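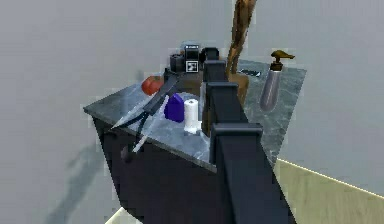
October 2026

Notebook, Limden workshop. Entry on the bolster and strap trial, carried over from the last book.

Foam blocks first. The second batch from Rirance is softer than the first. Pressed under the heel of the hand the corner gives noticeably and comes back slowly. For seated work, with the block flat under the sitting bones, this is tolerable. For half moon, with the block on end and weight going through one hand, it is not. Marked the batch S on the short side and put it with the seated props. Do not mix with the older ones. Anyone setting out a room for standing poses should check for the S.

Bolsters. Two fillings on trial, cotton and buckwheat husk, same cover, same stitching. The cotton one was made up to our usual pattern. The husk one is heavier than I would like for a class where people fetch their own.

Supported bridge, bolster lengthways: cotton holds its crown for the first few minutes, then settles under the shoulder blades. Husk does not settle but shifts sideways if the person wriggles into place. Instruction to try next time: sit on the end, lie back once, then leave it alone.

Legs up the wall, bolster crossways: no useful difference between the two. Distance from the wall matters far more than filling. Tall people with tight hamstrings need a bigger gap than the handout gives. The handout wants redoing in any case, the drawing on the second page has the bolster touching the wall and this is wrong for most of our group.

Reclined bound angle: husk preferred by everyone who tried both, cotton preferred by me. I suspect the slope. The husk end can be pushed down to make a ramp for the lower back, and cotton will not do it without a folded blanket. With the blanket added I could not tell them apart.

Straps. Vasylyna Moroz brought the Shevchuk straps, D-ring type, and we ran them against the old cinch buckles. Method: loop round the thighs just above the knees, bridge pose, press outwards for 5 slow breaths, measure the slip at the buckle with a tailor's tape. The cinch buckles crept on every attempt. The D-rings held once threaded properly, but threading is the weak point. Three people out of the group threaded them back to front and had the loop open under load. Nothing came of it beyond a bump, but in a hanging or inverted use it would be a different matter. For the present: D-rings for floor work only, and the teacher checks each one.

Note on webbing. The Shevchuk webbing is stiffer at the fold and leaves a mark on bare skin. Washed one at the ordinary temperature to see if it softens. Result to follow.

Blankets. Weighed the wool ones again after washing, since the labels have gone. They fall into two lots, some 800 g and a heavier lot I have not finished weighing. For shoulderstand the lighter ones need an extra fold to reach the same height, and then the edge is rounder and the neck is less well served. Keep the heavy lot for shoulderstand – they stack squarer. Light lot for covering people at the end.

Eye pillows. Filled at 600 g per batch of linseed, divided by eye, so the finished ones vary. One is clearly overfilled and sits on the bridge of the nose instead of the sockets. Unpick and take out a spoonful. Scent: leave it out. The lavender ones from Tuvusov were put aside after two complaints of headache, and an unscented pillow can go to anyone.

Breathing count, separate matter. The four in, six out pattern from the last entry was too long for beginners lying on the higher bolster. Shortened to three in, four out, and the strained look about the jaw went. Suspect chest height rather than the count itself. Repeat with a single folded blanket under the spine and the original count before changing the teaching notes.

To do

Reorder blocks, firm grade, and ask Rirance for the density in writing.
New drawing for legs up the wall.
Red thread on the D-ring straps to show the threading side. V.M. has the thread.
Finish weighing the heavy blankets.
Husk bolster: try a looser cover, same fill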